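Metbridge Support Desk
Ticket 1045
Subject: Protective stops in two-arm cell, and who is allowed to reset them
Product: Rokarham cell controller
Site: Lacerda building, ground floor lab
Opened by: Dirceu Mendonça
Assigned to: Benedito Bezerra
Priority: Normal
Status: Closed

Original report (Dirceu Mendonça)

We are getting protective stops on the left arm in the two-arm tabletop cell. They come in clusters, usually during the first part of the morning, and nearly always when the gripper is coming down toward the work surface. The right arm doesn't do it. The message is "contact force above limit, arm held." After a reset the arm carries on, sometimes for an hour, sometimes for two picks.

What I would like from you is either a higher force limit or a way to make the controller clear the stop by itself after a delay. The operators are resetting from the desk all day and it slows the sessions down.

Controller log attached. Rules file attached (cell_rules, rev 3).

Reply, Benedito Bezerra

Thanks for sending both files. I will look at the stops, but I'll answer the second part first so nobody changes anything in the meantime.

Please do not turn on automatic clearing. The controller has a setting for it, and it's meant for a different stop type (loss of camera heartbeat with the arm already parked). For a contact stop the arm has pushed on something harder than the limit allows. Someone needs to see what it pushed on before it moves again. Your own rules file says this in section two: "After any contact stop the operator goes to the cell, looks at both grippers, and resets at the cell." You mention resets from the desk. Has that rule been dropped, or is it just not being followed?

I would also leave the force limit where it is until we know the cause.

Can you send:
- the speed profile for each arm, exported separately
- the date order of changes to the profiles, if you keep one
- how the props are placed on the surface between tasks, and by whom

Reply, Dirceu Mendonça

Profiles attached. We don't keep a change list for profiles. We do for the rules file.

The rule hasn't been dropped. The desk panel was given a reset button when the cell was moved, and people used it. I had read section two as being about the emergency stop.

Props: the operator on shift lays them out by hand from a task sheet. The sheet says what goes on the surface and leaves the positions open on purpose, because we want the layout to vary. Small household things for the most part. Holders, cups, toothbrushes, containers.

Reply, Benedito Bezerra

Section two covers both. The emergency stop has its own paragraph further down. I can see how it got read that way, the heading only says "Stops."

Findings from the profiles:

1. The right arm has a slow zone above the surface. Inside it the gripper is limited to 60 mm per second.

2. The left arm has the same zone, but it is set from a different zero height. The left profile still uses the surface height from before the cell was moved. The surface you have now sits higher. The left gripper is therefore still traveling at full approach speed when it is already close to the props, and it only slows down at the very end.

3. The contact limits on the two arms are equal, so the faster arm trips more often. That fits what you see.

This explains why the left arm stops and the right arm doesn't. I don't think it explains the mornings.

Please don't edit the height in the profile by hand. Run the surface touch routine on both arms, one after the other, with the surface cleared and the other arm parked. It writes the height itself and stamps the profile.

Internal note (Bezerra)

Went through the controller log. Over 700 contact stops on the left arm since the move, most of them reset within a couple of seconds. Nobody can walk from the desk to that cell in a couple of seconds. Not going to put it to the customer in those words, but the reset rule needs to be part of the fix or we will be back here in a month.

Checked with Naster, who did the move. Their handover sheet has a line for "surface height re-taught." It is ticked for the right arm and blank for the left.

Reply, Dirceu Mendonça

Touch routine done on both arms. The left height changed, the right one didn't. We ran for the rest of the day with two stops, both on the left, both when the gripper came down on a prop it should have come down on more gently.

On Monday morning we had a cluster again. Five stops before ten o'clock, then it settled.

Reply, Benedito Bezerra

Good, the height is sorted. For the morning stops please check these in order and write down what you find, even if it's nothing:

a) Is the arm run through its warm-up motion before the first task? The joints are stiffer after a night off and the force estimate reads high until they have moved for a while.
b) Is the wrist cable on the left arm free through its full travel? A loop that is too short or gets caught pulls on the wrist and the controller reads it as contact.
c) Is there anything left on the surface from the evening before that isn't on the task sheet?

Reply, Dirceu Mendonça

a) Warm-up is being skipped. It's in the rules file as "recommended," and the first shift treats that as optional.
b) Cable moves freely on both arms. We drove both wrists to the ends of their travel and watched.
c) Yes, twice this week. A spare prop behind a container on one day, and a bit of packing material on the other.

We ran the warm-up for three mornings after that. No stop before ten on any of them.

Reply, Benedito Bezerra

Then I am confident about the cause of both parts. What remains is the rules file. I have marked up your rev 3 and put the changes below so they can be discussed on the ticket. Where I've changed "should" to "must" it is because the first shift did what anyone would do with the word "should."

Proposed changes to cell_rules

Section one, start of shift
"Recommended: run warm-up" becomes "Run warm-up on each arm before the first task. The session can't be started until both are logged." The controller can enforce this. The switch is under Session, Preconditions.

Section two, stops
Split into two headings, Contact stop and Emergency stop. Under Contact stop: go to the cell, look at both grippers and at whatever they are near, write one line in the log, reset at the cell. The desk reset is to be disabled for contact stops. Leave it on for the heartbeat stop.

Section three, props
Keep the free layout. Add that the operator compares the surface with the task sheet before releasing the arms, and that anything not on the sheet comes off. This includes scraps. Arms are held while hands are inside the cell, with no exception for "just moving one thing."

Section four, new, after relocation or surface change
Touch routine on both arms. Both profiles exported and compared side by side by a second person. The result goes in a change list for profiles, kept in the same place as the one for rules.

Section five, camera check
Look through the wrist view and the fixed view before the first task. Both fingers should be visible in the wrist view, and the fixed view should take in both arms and the part of the surface where the props are.

Reply, Dirceu Mendonça

Agreed on all but one. For section two, one line in the log for every stop is a lot if we get a bad day. Could it be one line per task?

Reply, Benedito Bezerra

With two stops a day it's two lines. If you get a day where it is a burden, that day is the one you'll want the lines from. I would keep it per stop — but it's your file, and the controller doesn't check it.

Reply, Dirceu Mendonça

Per stop, then. Rev 4 is saved and the shifts have signed it. Desk reset is off for contact stops, warm-up is a precondition. Wrist view and fixed view from the cell, running under the new file:
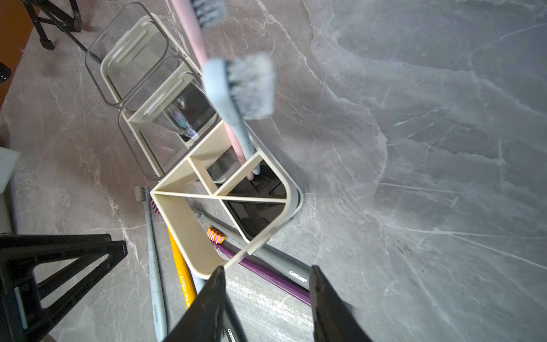
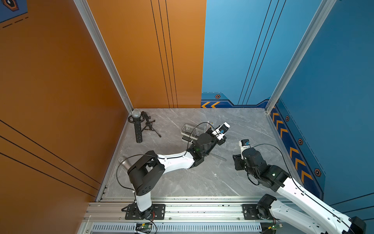
First one is the wrist view over the toothbrush organizer, second is the fixed view with both arms reaching in.

Resolution (Benedito Bezerra)

Cause: left arm profile kept the old surface height after relocation, so the slow zone started too late. Warm-up skipped on the first shift added false contact readings in the morning. Contact stops were being reset from the desk, which hid both.

Fix: touch routine on both arms, warm-up set as a session precondition, desk reset disabled for contact stops, rules file reissued.

Force limit: unchanged. Automatic clearing: left off.

Follow-up items

- Naster asked to leave no blank lines on the handover sheet for two-arm cells. They have agreed to return unsigned sheets.
- Controller help page for automatic clearing to be reworded. The page says "clears the stop after a delay" and doesn't say which stop. Request passed to the Rokarham documentation group.
- Customer to export both profiles again after the next surface change and attach them to a new ticket if the heights differ from each other by more than the surface itself would explain.

Last customer comment

Fine to close. One stop so far this week, left arm, handle of a brush under the finger. Operator walked over, moved it, logged it and reset at the cell.

Ticket closed by Benedito Bezerra.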